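## Coats, Hooks and Hangers

Every June I get the same question from readers who have finally put their winter things away and are standing in the front hall looking at a bare stretch of wall. Should they get a coat rack, or should they stick with hooks? I've been meaning to write a proper answer for a long while, and since our own entry at the Vass building got a good going-over this past month (long overdue, I will admit), I thought I'd put it all down in one place and you can clip it or ignore it as you please.

I grew up with hooks. My mother had a board of them by the back door, and every one of them held four layers of something, so that finding your own jacket meant lifting off the whole family first. I still like a hook for things that get grabbed in a hurry, such as a dog leash or a rain shell or the bag you take to the library. But a hook is hard on clothes. It pushes a little peak into the back of the collar, and with a heavy coat that peak never quite goes away, no matter how much steam you throw at it.

A standing rack has its own troubles, of course. The one we had before this, from Ustel, cost me $40 secondhand and tipped over every time somebody hung a parka on one side and forgot about the other. I ended up setting a sack of sand on the base, and it looked terrible, and I vacuumed around that sack for years. If you are shopping for one, go and push on it before you buy. Take hold of an arm up high and lean on it a bit - don't be shy, the store won't mind - and if the foot lifts, keep walking. Our reader Bidum catalog has one listed at $65 that passed my lean test very nicely, and I have seen others for more that didn't.

Now, the part I really wanted to get to, and it's such a small thing that I feel a little silly giving it so much room in the newsletter, is the hanger. For years I treated a coat rack as a place where you hook a coat by its loop and walk away. Then the loop breaks, or there was never a loop to begin with, and the coat goes on by the hood or one shoulder and spends the day getting longer on one side. A hanger over one of the arms fixes all of that.

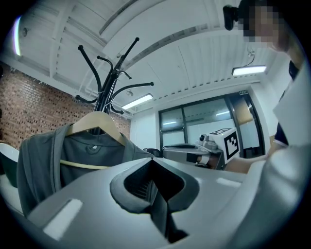
*Sterkis*

I'm very fond of a wooden hanger on a black metal rack, and the pale wood looks lovely near brick, too. The curved arms with the little round knobs give the hanger's hook somewhere to sit, and the sloping shoulders let a loose gray layer fall on both sides the way it would in a closet. The bar across the bottom is handy for a scarf or a pair of dress pants, if you have guests who arrive in one outfit and plan to leave in another (we do get those!).

A few things I've learned by doing them wrong. Put the heaviest coats on opposite sides of the pole, and move one if a third shows up. Keep hangers for the pieces that need their shoulders looked after and let the hats have the bare knobs. Wet things should go somewhere else until they've dripped, especially if you have a floor you care about. And every so often take everything off, every last cardigan, and wipe the arms down with a damp cloth and then a dry one. You would not believe the dust that settles up there, and it all ends up on somebody's navy blazer.

If you have spare wooden hangers at home that you'd like to pass along, bring them to the front desk at 453 any morning after 8. Plain ones are best, smooth ones especially, and please check them for splinters first. I'll be collecting them through the end of the month, and anything we can't use in the entry will go to the swap shelf by the stairs.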